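Home | Projects | Minutes | Bench booking | Contact

Gripper comparison working meeting, Stusgate bench
Minutes, December

Present: Orathai Phromma (chair), Tyra Solheim (minutes), two from the Mandesow controls team. Apologies from Lilarcombe.

1. Previous minutes
Accepted with one change. The Yammine controller was on loan from November, not October.

2. Trial totals
Tyra reported 1,411 grasp attempts logged across both finger sets. Of these, 669 were with the ridged fingers and the rest with the smooth ones. Two logs have no controller version in the header and stay out of the comparison until someone finds it.

3. Controller
Mandesow asked for the close speed to be held at 90 percent of the default for both sets. Agreed. Orathai wants the force limit left alone until the dish runs are finished. Mandesow would prefer to change both now. Left open.

4. Dishes
Flat, shallow items are the hard case for either set. The approach being tried is to bring one finger in at the near rim with the gripper wide open, then close across the edge. Tyra said the start position matters more than she expected and asked that it be saved with every run. 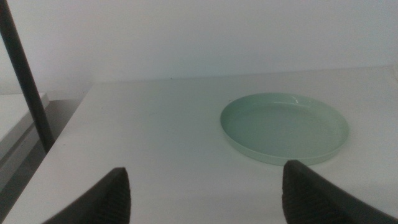
Orathai asked whether the wrist camera gives enough to find the rim of a pale dish on a white table. Tyra thinks it does when there is some shine on the rim, less so under flat light. Mandesow suggested a darker table cover. Orathai said to finish the white table runs first so the two finger sets are compared on the same surface.

5. Actions
Tyra: look for the missing controller version, add start position to the log.
Mandesow: send the speed setting as a file.
Orathai: ask Lilarcombe for a second pair of ridged fingers.

Next meeting at 2 p.m., same bench, date to be sent around.

Stusgate Bench Group | Contact the minutes secretary | Back to top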